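Watwood Loop Walk - Your Questions

I get asked the same things about this walk over and over, so I've put the answers in one place.

How long is it?
My usual loop is 551 steps up to the ridge (yes, there are steps, sorry!) and then a long easy amble back through the trees. Allow two hours with a sit-down.

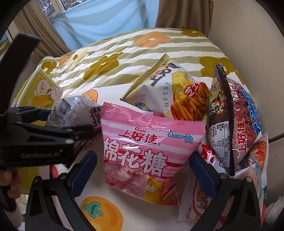 Is there anywhere to eat?
Not on the path itself, so bring something with you. The café at Wivden shuts early once September is over, and I've been caught out more than once. I like a sweet thing for the top - marshmallows like the Oishi ones in the pink and white striped bag weigh next to nothing and don't melt in a rucksack. Take your wrappers home, please.

Where do I park?
Griffiths Lane has room for 40 cars and it fills up fast on a sunny morning. There's a bus too, the 33, which stops by the lower gate.

Can I bring the dog?
Yes! Mine loves it. Leads on through the sheep field, and there's one stile that big dogs need a lift over.

Is it muddy?
The bit by the stream is awful after rain. I wear proper boots from autumn onwards and still come back filthy.
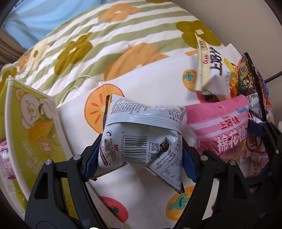

Nikola Borkowska wrote to say that going round clockwise is much kinder on the knees, as you get the steps over with while you're fresh and come down by the gentle side. I tried it and she's right.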